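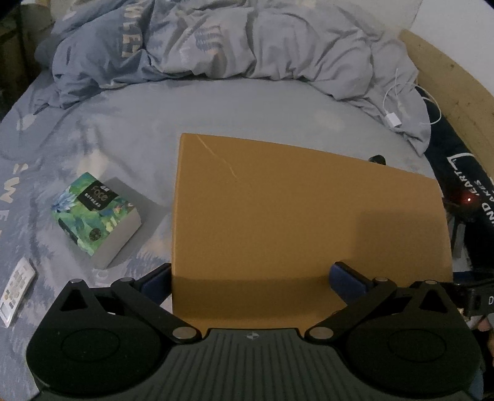 The blue leaf-print set, fitted sheet and duvet cover, in current use.

I changed the way I wash bedding in January, and enough months have gone by that I can write down what stayed and what I dropped. Most of it concerns water hardness, spin speed and the duvet cover, in that order of importance.

Joltham has hard water. The utility's annual sheet gives 185 mg/L as calcium carbonate for my side of the river, and the strip test at my kitchen tap agrees as well as a strip test can. At that level a fair share of any detergent goes into tying up calcium before it does anything to the fabric. The usual symptom is cotton that dries stiff and a little gray. I had been treating that with fabric softener, which leaves a coating, which makes the cotton absorb less, which made me use more detergent. It took me an embarrassing number of years to look at that loop from the outside.

The current routine for a full double set, cotton, 140 F:

Detergent: powder, dosed for hard water per the box. I use the Brosska unscented. Liquid is fine for shirts, but powder carries the builder and the oxygen bleach, and sheets benefit from both.
Softener: none.
Rinse: one extra.
Spin: 1000 rpm.

The spin figure needs a note. My machine goes faster, and for towels I let it. Sheets at the top speed came out with hard creases pressed in along the folds, and those creases survived the line. At 1000 the load comes out slightly heavier and dries a bit later, but the creases mostly drop out under the weight of the water that is left. I tried 800 as well and the fitted sheet was still damp at the elastic in the evening.

Load size matters more than I had assumed. I used to put the duvet cover, fitted sheet, four pillowcases and whatever towels were lying around into one drum. The cover swallows everything. You open the door and find one large cotton bag with the rest of the laundry inside it, wet at the core, with the powder undissolved in a corner. Buttoning the cover before washing fixes nearly all of this. Mine has buttons at the foot end, and I close every one of them, inside out. Covers with snaps behave the same way. Covers with an open envelope end will do what they like – wash them alone.

Pillowcases go in with the fitted sheet as a separate load. Towels never go in with either. The lint transfer onto smooth cotton is visible, and towels hold water long enough to keep a shared dryer load running well after the sheets are done.

Drying is on the line when the weather allows. I hang the cover by the closed end, so the buttons are at the bottom and air gets up inside if I undo two or three of them. The fitted sheet goes over two parallel lines with the corners hanging free. In winter I use the dryer on low and pull everything out while the seams are still a touch damp. The Restgate dryer has a sensor setting called Cupboard Dry that is far too long for a single sheet, so I use the timer at 36 minutes and check.

Printed cotton gets one exception. Dark prints on a pale ground fade faster at 140, and I now wash patterned sets at 105 every second time. I have no measurements for this. I compared a pillowcase from regular rotation with one that had been in the closet, and the difference was plain in daylight. Oxygen bleach probably contributes, so the 105 wash uses color powder without it.

Things I dropped:

Vinegar in the rinse. It does shift some mineral residue, but the manual for my washer warns about the door seal, and the extra rinse gets me close enough.

Wool dryer balls. No change in drying time that I could detect with a kitchen timer.

Ironing pillowcases. I stopped and have not missed it.

On replacement: my two older sets are 100 percent cotton percale and have thinned in the middle third of the fitted sheet, where they always thin. The covers are still sound. I bought a single plain fitted sheet from Lūse to pair with one of them, and it has shrunk slightly in length and still fits a deep mattress. I will check the elastic again after the summer. The descaler for the washer is also due then – I run it twice a year at this hardness, on an empty drum, at the hottest setting.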